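Otance Bench Group – minutes of the April meeting

Present: Karla Quintero (chair), Wubit Habte (minutes), two from Bakhtiari by phone, one of them mostly on mute.

1. Previous minutes
Approved. The biscuit question is carried over again.

2. Lamp task stoppage
Wubit reported that the lamp run tripped on contact force at episode 724 of a planned 978. The arm came down on the lamp base, kept pushing, and stopped itself 38 mm later than the limit allows. Nobody was at the table. The lamp came through fine, which is more than can be said for the schedule. 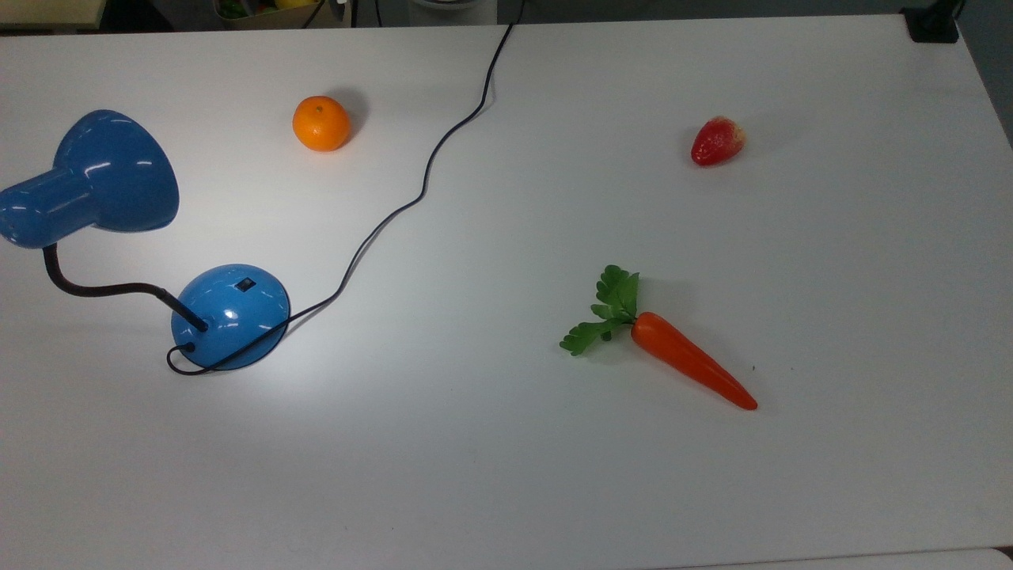
Item 2: table layout with lamp, mandarin, strawberry and carrot.

Karla asked whether the cord was to blame. Wubit said the cord has been blamed for 7 earlier stops and was guilty of two. The log points to the height offset, last edited in March by a user called "temp". Temp has not come forward.

Bakhtiari asked if the e-stop had been tested this month. There was a pause – the minutes will call it a short one. 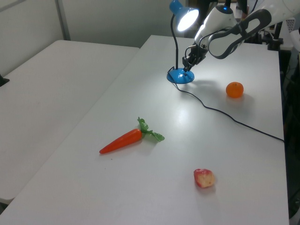 Agreed that the gripper will approach the lamp base at reduced speed until the offset has been measured again, and that no one reaches in to move fruit while the arm is enabled, however badly placed the fruit is.

Actions
Wubit: remeasure offset, test e-stop, write down that it was tested.
Karla: close the "temp" account.
Bakhtiari: send the force logs in a format that opens.

3. Any other business
Sternness want their torque wrench back. Meeting closed at 4:40 pm.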